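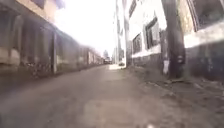
According to one reader of the first edition, the name of the method promises too much, as a robot that follows a wall has not yet understood where it is. The article keeps the name because it is the one in common use.

Ultuvano is a method for outdoor robot navigation in which a small ground robot drives from camera images alone, without a map made in advance. It was developed in the Pretorius project and first described on 2020-01-15.

Method

The robot looks at each camera image and predicts several short paths. For each path it gives a score for the risk of collision and a second score for how rough the ground may be. The path with the best total is followed for a short time, and then the prediction is repeated. The labels for training come from the robot's own bump and motion sensors, so no person has to mark the images by hand. 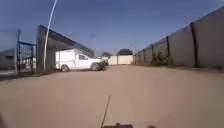

Paved surface beside a concrete wall, with the robot's antenna at lower center.

Training data

The training set is called Branditus. It has 591 drives, recorded in alleys, yards and dirt lanes. Drives shorter than 30 seconds were removed.

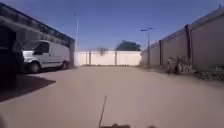

Reading time for the full article: 2 minutes

Results

In the main test, the robot made 123 runs on routes which were not in the training set. The older method, Kotness, uses only distance measurements and was tested on the same routes. Ultuvano needed less help from the operator on open ground, where long plain walls give few points to hold on to. In narrow alleys the difference was small.

Strong sunlight remains a difficulty.

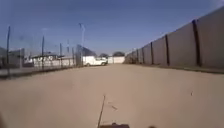 When the sky becomes too bright in the image, the walls near it lose their edges and the risk score is less reliable. A later version, tested in September, lowers the speed in such cases. It does not change the way in which paths are predicted.

See also: Visual navigation; Obstacle avoidance; Self-supervised learning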